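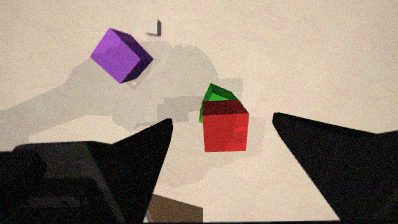 Gripper view in the simulator: red, green and purple cubes.

Stullora Cube Sorting Kit, Club Edition

Our robotics club loves this one! Students write their pick-up code in the Stullora simulator first, then bring it to the bench arm when they're ready. The wrist view shows both fingers, so lining up on a cube feels like a game (a hard one, some afternoons).

In the kit: 48 practice layouts, 2 spare finger pads, a printed workbook of 93 pages and a season pass to the Hayes student challenge.

Simulator runs on most school laptops.
Item 44, club shelf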